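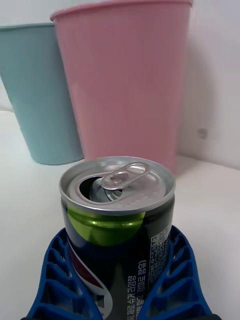 Issue 184 · Page 88

Walk first, talk later
Why a muddy footpath might be the best first date you ever have

I have been on a great many first dates sitting down. I've sat in wine bars where I couldn't hear a word, in a cinema (two hours in the dark with a stranger, what was I thinking?) and once in a sushi place with a conveyor belt, where I spent the whole evening watching the plates go past over his shoulder. Some of those men were lovely. I couldn't tell you much about any of them.

Then last December a man I'd been messaging asked if I owned wellies. He wanted to walk from Brirnden up to the Hovard weir and back, and he suggested eleven in the morning, which struck me as a very odd time to fall for anybody. I nearly said no. I'm so glad I didn't!

Something happens when two people walk next to each other. You aren't being looked at. All that business with your face, the nodding and the interested eyebrows, can stop for a bit. If you run out of things to say there's a dog, or a stile, or a field that's turned into a pond, and by the time you've got round it one of you has thought of something. I told him about my dad's illness somewhere past the second gate. I hadn't told my colleagues about it, and I'd shared an office with them for years.

Since then I've become a bit of a bore on the subject. I've asked friends, friends of friends, my hairdresser and the couple who run the Kettani café by the bridge, where half the walking dates in Brirnden seem to end up with a toasted teacake. Everyone has a story. One woman knew within ten minutes that it was a no, and had a smashing walk anyway, as the bluebells were out. Another got so lost with her date that they came home on a bus from the wrong village, and they've been together ever since. 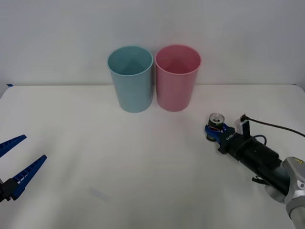
The cost is part of the charm too. A couple of drinks each and a plate of something to share soon adds up, and when you're meeting new people every other week that's a real worry, even if we don't like to admit it. A path is free. Nobody has to do the awkward dance over the bill, and you can offer to buy the tea at the end because you want to.

I did wonder about safety, and I'd be daft to skip over it. Going off into the woods with someone you've never met is a bad idea, full stop. Pick a route that's busy in daylight. The Hovard towpath on a Saturday is all pushchairs and joggers, and you're never out of sight of another person. Tell a friend where you'll be and when you expect to finish. Arrive under your own steam and leave the same way, and if you don't like the feel of things, turn back. You don't owe anyone the far end of the path.

And pay attention to pace! I mean this quite seriously. Does he slow down when you stop to do up a lace? Does she stride ahead and wait at the top with her arms folded? You can learn more from one steep bit than from a month of messages. My wellies man held a gate for a family of five, then for their granny, then for a spaniel that couldn't make up its mind, and he didn't once look at his watch.

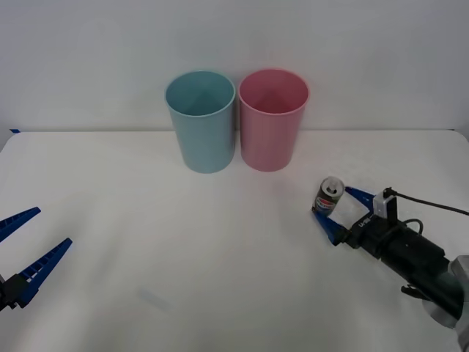 The Cotex loop, and other good places to begin

If you've never planned one of these before, keep it short. My favourite starter is the loop behind the old Cotex mill, which is flat, has benches, and brings you back to where you started within the hour. There are 186 steps up to the viewpoint if you're both feeling keen, but they're easy to leave out, and I'd leave them out. Nobody flirts well when they can't breathe.

An hour is just right. It's long enough to get past jobs and siblings, and short enough that if it's dull you can still have a nice afternoon. If it's going well, you simply go round again. I know a pair who did the loop three times on their first meeting and then pretended to each other that they always did.

Wear what you'd wear anyway. I made the mistake of buying new boots for my second walking date and limped the last mile like a wounded heron. Old trainers are fine in dry weather. Bring a layer, a tissue and something to eat that can be broken in half – a flapjack is ideal, a boiled egg is not.

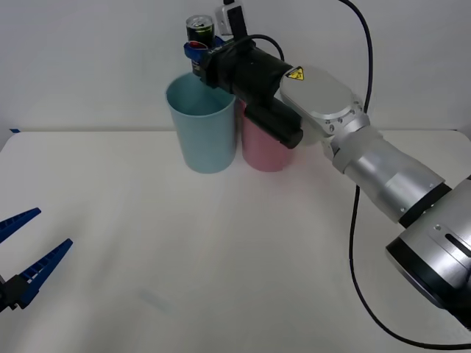
As for what to talk about, you'll need fewer ready-made questions than you think. I used to go armed with a list on my phone (favourite holiday, worst job, would you rather) and it made me sound like I was filling in a form. On foot you just say what you see. "My nan had a gate like that" will get you to somebody's childhood far quicker than "So, tell me about your childhood."

It won't suit everybody. If long walks are hard on your knees or your chest, a slow wander round a market does much the same job, and so does an allotment, a garden centre or a big museum with plenty of places to sit. The trick is to be side by side with something else going on. A friend who uses a wheelchair swears by the botanical gardens, where the paths are smooth and the glasshouses are warm in winter.

Rain worries people more than it should. I'd call off for a gale or for ice, but drizzle is wonderful. You both look dreadful straight away, so that's done with, and then there's the pleasure of getting in somewhere warm and hanging your wet coats on the same radiator.

We still do the weir walk, the wellies man and I, most weekends when he isn't working. He talks more on the way out and I talk more on the way back. Last week we had a row about his sister by the second gate and had made it up before the bridge, and the café was out of teacakes, so we shared a cheese scone.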